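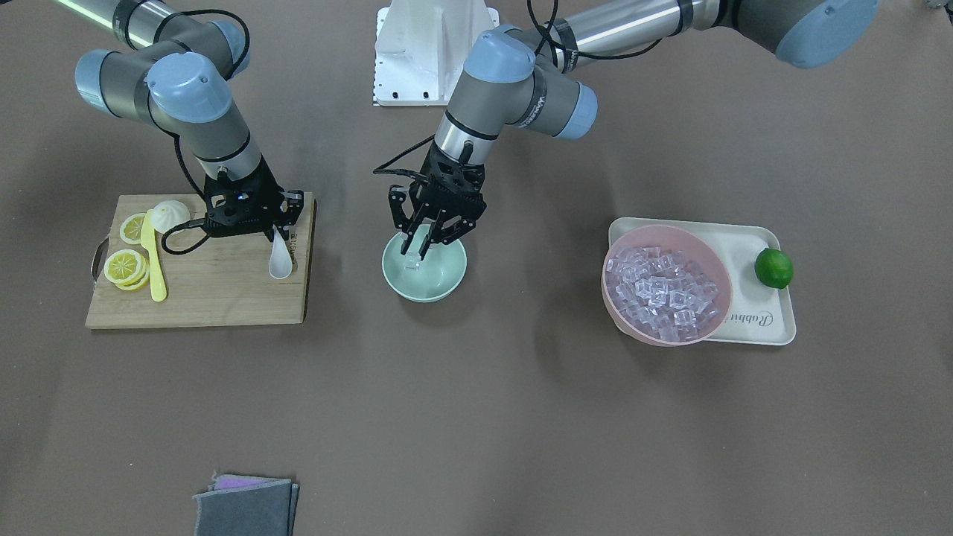
PRALTANO — The governments of Praltano and Flosari will open talks in February on a shared border crossing agreement, the Joint Border Office announced. The two delegations will meet in the port town of Jastel, with the opening session set for 9 a.m.

The talks will cover customs hours, truck inspections and the rights of workers who live on one side of the border and hold jobs on the other. The present arrangement covers 6 crossings along a border of 328 kilometers. Flosari has asked that the Medeiros crossing, now limited to foot traffic, be opened to freight.

"Both governments accept that the current rules were written for a much smaller volume of trade," the Office said in a statement. "We expect frank discussion, and we expect it to take more than one round."

A draft text of 19 articles has been exchanged. Fishing rights off Jastel are not part of the draft — they remain under a separate treaty — and neither side has proposed adding them. Any final agreement must be approved by both parliaments before it takes effect.

Written statements from border towns will be accepted until the talks open.

Last updated: January, 4:30 p.m.

Reader comments 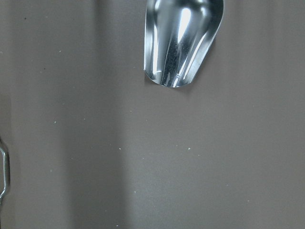 Freight at Medeiros means trucks on the school road. Has either side looked at that?

I cross every morning for work and would settle for the gate opening an hour earlier.

Where can we read the 19 articles?

Contact: Joint Border Office, Press Section, Praltano | Copyright Joint Border Office | Back to top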